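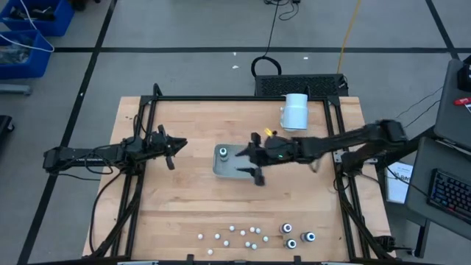 Handout 5: Lab visit, two-arm handling of small bottles
Course: Introduction to Automation
Host: Fununeck lab. Guide: Eglė Ramanauskas. Course contact: Aigars Sproģis.

Read this before the visit in April. Bring it with you, along with a pen.

1. What the demonstration covers
Two arms share one wooden table. Each arm has a gripper with two fingers. The objects are small bottles, most of them dropper bottles. They are light and tip over easily, so watch how each gripper comes in: from above, or from the side.

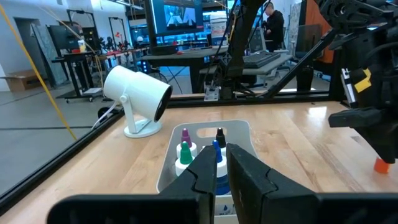 Fig. 2. Gripper above the gray caddy. The bottles in it have different colored caps.

2. Terms to know
Parallel gripper: two fingers that open and close along one line.
Shared workspace: the area both arms can reach. Only one arm should be in it at a time unless the motion is planned for both.
Wrist camera: moves with the gripper, so the fingers are always in view.

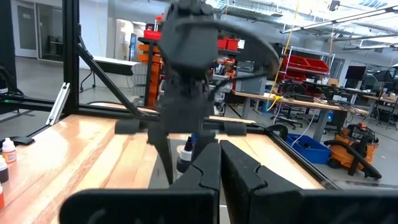
3. During the visit
Stay outside the black frame while the arms have power. Don't lean on the table. Sigita Priedītis will run the arms and take questions between runs. Write down one grasp that you would plan differently, and sketch it from the side.

Labels are worth a look too. A label can face away from one camera and toward another.
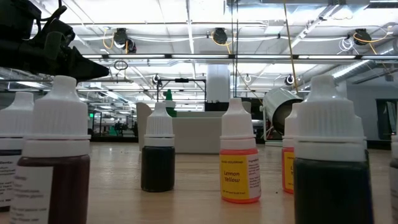 4. Report
Length: 400 words, plus your sketch. Work in groups of 2. Hand it in to Aigars Sproģis at the next lab session.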